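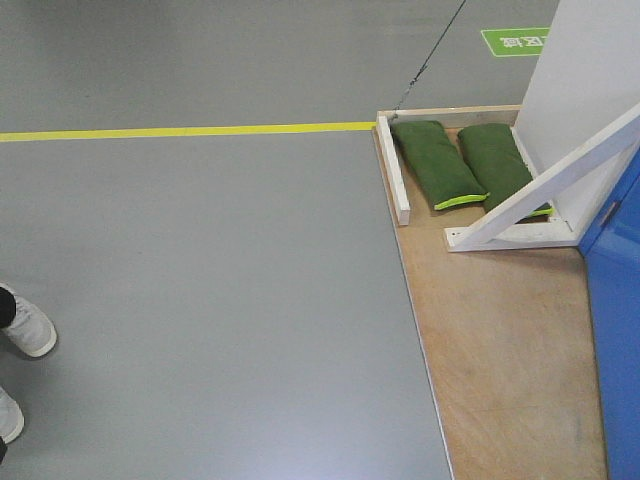
The floor at the Falport workshop is done, and what a difference it makes! When we wrote to you in October the old concrete was still shedding dust over everything, and we were sweeping twice a day just to keep it out of the drawers. Now we have smooth grey epoxy, a straight yellow line to mark the walkway, and the plywood platform laid on top for the assembly corner, with the blue cabinet right beside it. People have taken to the platform straight away (it has a few smudges and scuffs already) and we are very pleased with it.

Spending on this stage came to £868, all of it from the Stastano grant. Hukov supplied the floor coating and let us have 2 extra tins at no charge, which we are keeping for touch-ups near the door.

Still to do before the next report:

Second coat in the store room – booked, 3 days' drying time
Shelving from Mbeki, on order
A longer lead for the bench lamp

The shelving is the one real delay. It was promised for the spring and we now expect it in the summer, so the 11 crates of fittings are staying in the corridor a little longer than we'd like. Evening sessions have carried on all the same, and the new floor is so much easier to sweep at the end of the night.

Falport Workshop, Sat 7 June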